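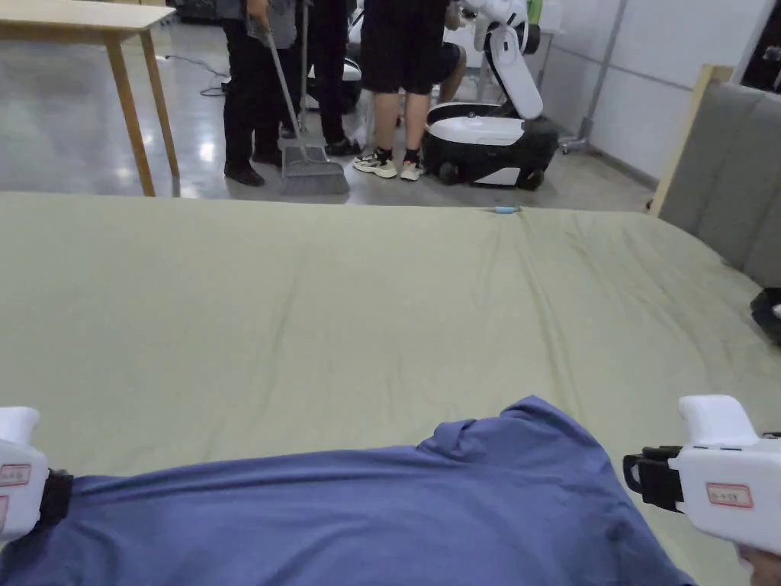 Folding what is likely a T-shirt on the bed with a pair of hand-held grippers.

Site Rules for Hand-Held Gripper Recording: Frequently Asked Questions

Applies to all household task sessions under the Pramar program. Revised September.

Do we need written rules for folding laundry?

We had the same doubt. Most of what gets written on this subject is padding, and the first draft of these rules had plenty of it. What survived is the part that changed what people did on the floor. If a rule below doesn't change anything at your site, tell us and we'll look at dropping it.

Which safety standard covers hand-held grippers?

We don't know of one that fits them well, and be wary of any supplier who says a pair of grippers is "fully compliant" without naming the document and the clause. A gripper worked by a person's own hand is closer to a hand tool than to an industrial robot. Treat it as a hand tool: check the jaws, check the strap, keep fingers out of the pinch point. The mobile robots are another matter and have their own paperwork.

Can people stand near a bed or table while someone is recording?

Yes. An earlier version asked for a taped zone and a clear room. Tovik tried it and found that the tape got stepped over and the logs still said "clear." A rule that produces false logs is worse than having no rule. The current one says that bystanders may be present, may be in view, and stay out of arm's reach of the operator.

What about mobile robots parked in the same room?

A parked robot with its arm raised is still a robot with its arm raised. Before a hand-held session begins, any mobile unit in the room must be in a disabled state, confirmed at the unit itself. A tablet showing "idle" doesn't count. Idle means different things in different software, and we have stopped trying to get two vendors to agree on it.

Does cleaning have to stop during a session?

No, but brooms, mops and buckets stay off the operator's side of the bed or table. Wet mopping waits until the session is over. People watching their grippers aren't watching their feet.

Are cables on the floor allowed?

Under furniture and along walls, yes. Across a walking path, no, and a strip of tape over the top doesn't make it a yes. Cable covers are allowed if they lie flat.

How long can one person record?

The limit is 50 minutes, then a break of at least 10. The vendor brochure we were shown said grippers of this type could be used "all day." Someone may have managed that. We have yet to see the wrists. Godoy asked for a 60-minute block to match their shift pattern and we said no.

How often do the grippers need checking?

At the start of each session and after any drop. Open and close each jaw 3 times, look for play, and pull on the strap. Labels have to be readable, and the left and right labels have to match the session record. Swapped labels have cost us more usable data than any mechanical fault.

Who has to consent to being recorded?

Everyone who could come into view, including people seen only from the waist down. We hear a lot of "but you can't see their faces." Shoes, a walk or a voice can be enough for a coworker to know who it is. Consent is signed before entry and can be withdrawn afterward.

Should we tidy the room first?

Remove hazards and anything private. Leave the rest. Some sites iron the sheets and clear every stray object, then wonder why the recordings don't resemble a bedroom. A creased sheet is fine. Small items left on the bed are fine if they aren't sharp and don't belong to a guest.

Do failed folds get deleted?

No. Mark them as failed and keep them. Sites that send in nothing but perfect folds get a phone call from us — we have folded shirts too.

Does following these rules make our data "certified"?

No. There is no certificate, no badge and no logo to put on your website. Iltisix runs a paid audit that some sites like. It checks that forms exist. It doesn't check that anyone reads them, and we don't accept it in place of a site visit.

Who can stop a session?

Anyone in the room, with any badge or none. The operator puts both grippers down first and the discussion comes second. Write the stop in the log with the time and the reason. A site that reports no stops for 2 months running gets an unannounced visit.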